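Home News Supply Notices Billing Archive Contact

Hardness in the Plollow zone: what the bore blend changes in the house

21 January 2025
7 min read

Customers in the Plollow zone have been receiving blended water from the Hoani borefield since November, when the surface main from the Velero reservoir was taken down for relining. Total hardness at the zone outlet has moved from 130 milligrams per litre to 249, expressed as calcium carbonate. The water remains within its treatment targets. Most of the calls to the office have been about soap, kettles and glassware, and this item deals with those.

Hardness is a measure of dissolved calcium and magnesium. Surface water from the reservoir spends little time in contact with rock and carries low concentrations of both. The Hoani bores draw from a limestone aquifer, and the water comes up with a good deal more calcium. Blending at the Zekside tank dilutes the bore water but does not bring it back to reservoir levels. The ratio is adjusted according to demand, so readings drift between sampling rounds. The higher figure is the one to use when setting appliances.

Washing by hand

Plain soap, whether a cake or flakes, reacts with calcium and magnesium to form an insoluble curd. The curd is the grey film on the basin and the stiffness in towels. Until the hardness ions in the tub have been used up, added soap produces curd before it produces lather. A person washing with soap in Plollow at present will use more of it than before and will still have residue to rinse away.

Synthetic detergents behave differently. The surfactants in most dishwashing liquids and laundry products do not precipitate in the same way, although their performance falls off as hardness rises. Laundry powders usually contain a builder, such as sodium carbonate, zeolite or citrate, which ties up calcium and leaves the surfactant free to work on the soil. Liquids tend to carry less builder. Customers who use a liquid and find that colours have gone dull may get a better result from a powder at the dose printed for hard water.

Sodium carbonate, sold as washing soda, can be added to a hand wash to precipitate calcium before the soap goes in. Dissolve it completely first. Undissolved crystals leave white marks on fabric. It is strongly alkaline and should be kept away from wool, silk and aluminium, and gloves should be worn.
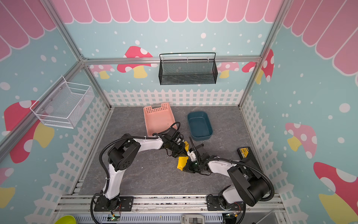 Lachlan Cosgrove wrote in to ask whether vinegar in the rinse does the same job as washing soda, having read that it softens both the water and the fabric. He added that his tea towels had stopped absorbing properly and that a second rinse in plain water had made no difference.

The two work at different points. Vinegar does not remove calcium from water. It is a weak acid, and in a rinse it will neutralise leftover alkalinity and dissolve some of the carbonate deposit already held in the fibres, which can restore absorbency to a degree. It should not be put in with the soap, where it converts the soap back to fatty acid and leaves a greasy layer on the cloth. It must never be mixed with chlorine bleach. Repeated use is also hard on some rubber seals, and the machine manual is the place to check before pouring it into a dispenser.

For tea towels in particular, fabric softener is a more common cause of poor absorbency than hardness. Softener deposits a thin coating by design. We suggested leaving it out for several washes and using a hotter cycle with a built powder before trying anything else.

Dishes and glassware

Spots on glasses are what remains when a droplet evaporates. Harder water leaves more behind. Items that are towelled straight after rinsing will show few marks, and items left to drain will show more. Plastics hold droplets on the surface and generally look worse than glass after air drying.

For washing up by hand, no change to the detergent is usually needed. Changing the rinse water more often has more effect on film than adding detergent to the wash water. Items in frequent use can be soaked in a dilute citric acid solution and rinsed when a haze develops. Carbon steel blades should not be left in it.
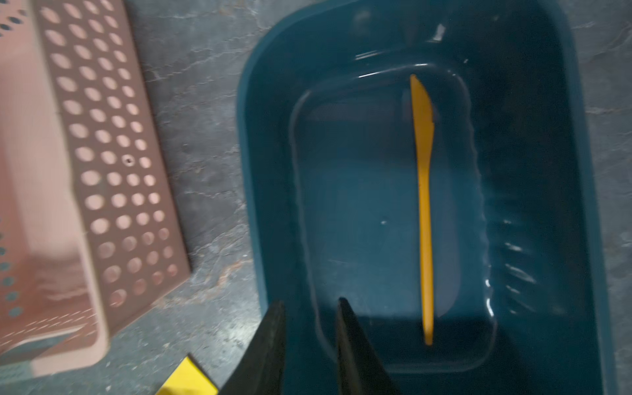

Dishwashers fall into two groups. Models with a built-in softener have a salt reservoir in the floor of the cabinet and a hardness setting in the control menu. The setting should be raised to match the current supply. Manuals express it in several units, and the following conversions apply to the 249 figure:

Milligrams per litre as calcium carbonate: 249
German degrees: 13.9
French degrees: 24.9
Clark degrees: 17.5

Use dishwasher salt only. Table salt commonly contains anti-caking agents that can foul the resin. Fill the reservoir immediately before running a cycle so that any spilled brine is flushed from the stainless steel.

Models without a softener rely on the detergent and rinse aid. Increase the rinse aid by one step, run several loads and look at the result. If glasses come out with a bluish sheen or streaks, the dose is too high. A permanent cloudiness that does not clear in citric acid is etching of the glass and cannot be reversed. Etching is more often associated with soft water and excess detergent, and customers who had it before the changeover may find that it progresses more slowly now.

Kettles and hot water units

Scale forms when heating drives carbon dioxide out of the water and calcium carbonate comes out of solution. The rate rises with temperature. A kettle will show deposits well before a storage heater does, and should be descaled with citric acid or a proprietary product when the element or base is visibly coated. Flakes of scale in the cup are harmless.

On storage units, the pressure and temperature relief valve deserves attention. Scale on the seat can stop it closing fully or, in a neglected unit, stop it opening. Follow the easing interval given by the manufacturer, and take care with the discharge, which is hot enough to scald. A valve that drips continuously after it has been eased should be looked at by a licensed plumber. Tempering valves are also affected by scale and have their own service schedule.

Boil water in the kettle and the hardness of what is left falls slightly as carbonate settles out. The effect is too small to be of use for laundry.

Softeners for the whole house

Several customers have asked whether to install an ion exchange softener. The relining has a fixed scope and the zone will return to reservoir supply when the main is recommissioned. Softened water from these units contains added sodium, and a separate unsoftened tap is normally provided for drinking. The regeneration brine also has to go somewhere, and properties on septic systems need advice on that before purchase.

Hardness readings for the zone are posted on the supply notices page after each sampling round. Customers on the Zekside side of the railway line are on a different main and have had no change to their supply.

Share 123 Comments closed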